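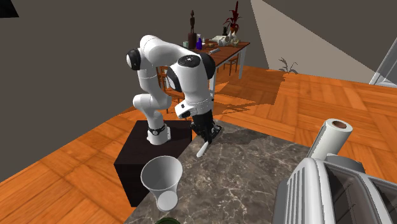
On April 25, 2021, Moner wrote:

> Has anyone on the list lived with an oiled parquet floor in a kitchen for any length of time? We are about to have ours sanded back and the firm wants to know by the end of the month whether we want oil or lacquer. The quote is 1,147 for oil and 139 less for lacquer, both with two coats. My worry is the strip in front of the sink. The old finish has gone there and the blocks have turned grey.
>
> Also, is it worth lifting the loose blocks first or will the sanding people deal with that?

Oil, in my view, but only if you are willing to do the upkeep. We had ours done with Ullora hard oil the September before last and I would do the same again.

The strip by the sink is the best argument for it. With lacquer, once water gets through a scratch it sits underneath and the wood goes dark, and you can't patch it without a line showing. With oil you rub the grey part down by hand, wipe on a thin coat, leave it ten minutes and buff off what hasn't soaked in. I have done our sink strip twice and the hall end not at all.

Grey marks usually come out with sanding. Black ones round the edges of the blocks may not. Ours had three or four of those and we turned the blocks over, which worked for all but one.

On the loose blocks - do them before the machine comes. Ask the firm, but ours charged extra for it and were not very careful. Lift them, scrape the old bitumen off the backs and number them in chalk so they go back the same way round. Check what adhesive will stick to whatever is left on the subfloor. We used Kotian and it held, though a friend had trouble with it over thick bitumen and had to start again. Leave it a good two days before anyone sands.

If you need spare blocks, Plaritz reclamation had a pallet of 300 in oak when I was last there. Measure yours first, including the thickness. Mine were all a shade too thick and had to be planed on the back.

Two coats is fine for the rest of the room. I would ask for a third by the sink and the back door. Keep the rags outside in a bucket of water afterwards, as they can catch fire on their own if left in a heap.

What is under your blocks, concrete or boards? If it's boards I would look at the movement before spending anything on the finish.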